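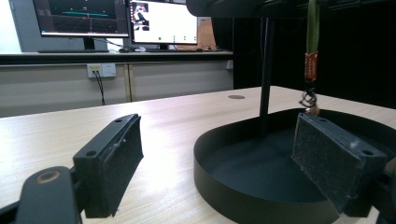 Strap with the orange tag, over the tray. Morning.

Notebook, November, Ayanda writing

Dineo asked me at lunch if a machine could tidy her hallway yet, keys and dog leads and all, and I said give me 24 hours and I'd have an opinion. So I've been thinking about hanging things up and taking them down, the most boring chore in any house and still a pain for a gripper!

Rigid stuff I'm fairly happy with. Mugs, blocks, the little Jastetti boxes Hendrik keeps bringing in - fine, mostly. Straps are another matter. They swing, they twist, and the clip end never points where you want it (I lose that fight with my own backpack too). Hendrik thinks we need more demonstrations and wants 600 before we train again. I'd rather do 200 good ones with the strap starting in different positions, then look at what we've got.

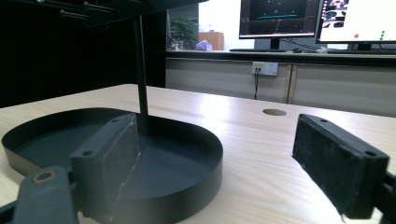 The other thing on my mind is foam. Soft pads are lovely for fabric but they pick up fluff and get scuffed, and I don't know how much grip we lose that way. Bheki says swap them every week and stop fretting. I'd like to do 3 runs on old pads and 3 on new ones first, same strap, same operator.

So, Dineo's hallway: not yet, I think. A shop floor where every hook is in the same place, maybe sooner - Mariann reckons the packing bench at Lilex would be a fair test and I'm inclined to agree with her.

To do: ask Bheki where the spare foam is. Write down the hook height this time, Ayanda. Send Hendrik the start positions before he sets up tomorrow.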